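Plomard weather FAQ

Is it cold in May?
Nights yes. Days fine, bring a jacket anyway.

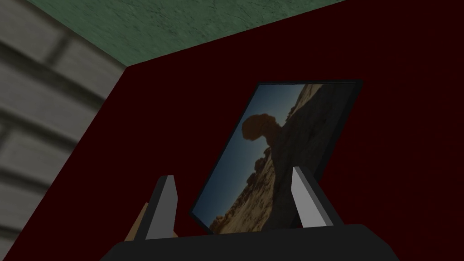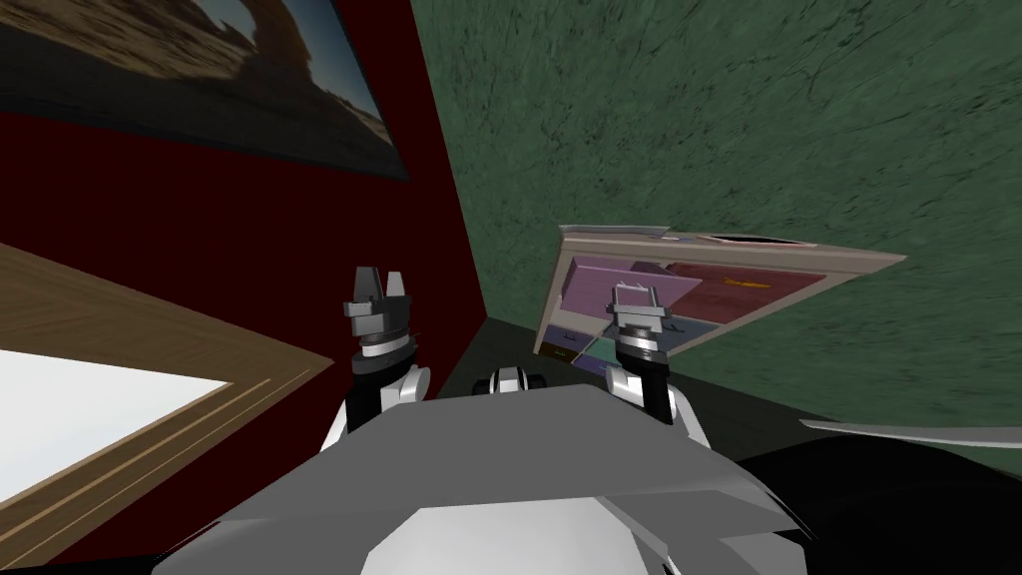
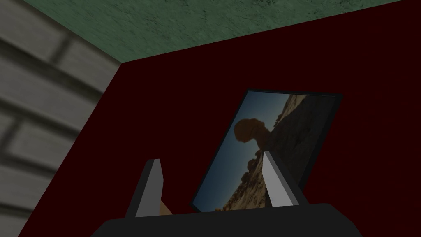 Does it rain alot?
Spring mostly. Short showers, gone by lunch. Lakura side of the hill gets more.

Any snow?
Village is at 300 m so not much. Maybe 2 days a winter. Pryor road ices up tho, go slow.

When's the sea warm enough?
July on. Catrin Cadwaladr swims in May, dont copy her.

Windy?
Afternoons, esp. teh west end.

Updated Wednesday, April 16, 2025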